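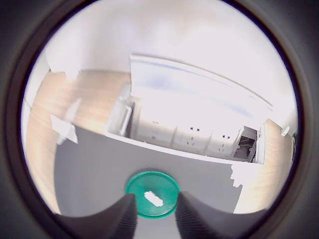
Green lid with a small white mark at its centre.

Notes on the Løken residency and the autumn program

The listening room at Donodura opens again in April with a new sound and performance work called Lolby, made over the past year by four artists working out of the Brasum studios. It runs in the old ticket office and the corridor behind it. Visitors go in one at a time, sit down, and hear a recording that lasts 11 minutes. A performer then joins them and the second half is live. What happens in it depends a fair bit on what the visitor feels like saying.

The recordings came from an open call we put out last winter. People were asked to phone a message line and describe a room they used to live in. We received 523 messages and the artists listened to all of them. Parts of 111 made it into the finished work. Everyone whose voice is used has given permission, and the full set will be kept at Brasum for anyone who wants to hear their own message again.

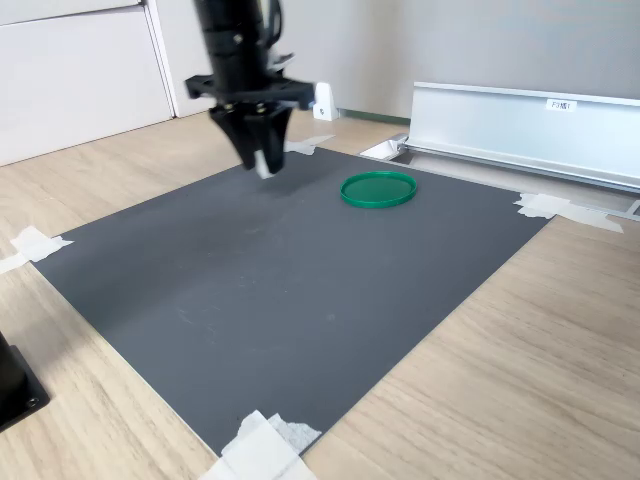 Our technical budget was small this time, so the lighting is mostly borrowed desk lamps and one theatre lantern on loan from Løken. The artists wanted the colour kept out of it. The corridor is painted flat black, the same black as the arm and bracket in the photo, and the only pale thing in it is the chair. Two test audiences found it too dark near the step, so there is now a strip of light along the floor.

The step itself can't be moved. Anyone who would prefer a level entrance can come in through the courtyard

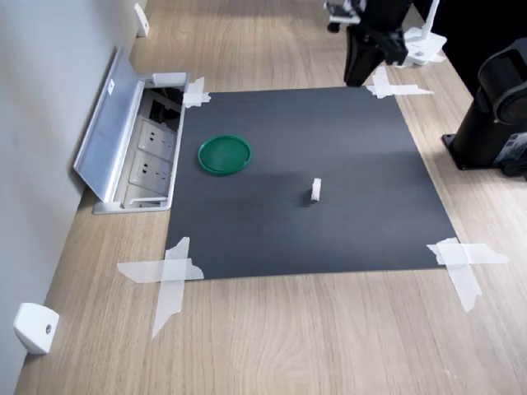

and will hear the same recording from the same seat. Please mention it when you book and someone will meet you at the gate. The door is heavy and sticks in wet weather.

Tickets are free but need to be reserved. Sessions start at 10 in the morning and the last one is at 4:30 in the afternoon. If you are late we may have to offer you a different time, as the performers have only a short break between visitors.
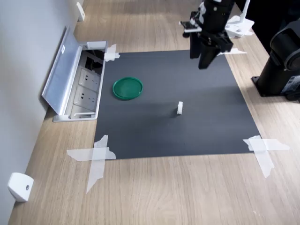

Can two people go in together?
The work is made for one listener, but a support person is welcome and we will put in a second chair.

The printed booklet has transcripts of the recorded half and a short essay by the artists. It will be at the front desk, and a large print copy can be posted out if you write to us before your visit.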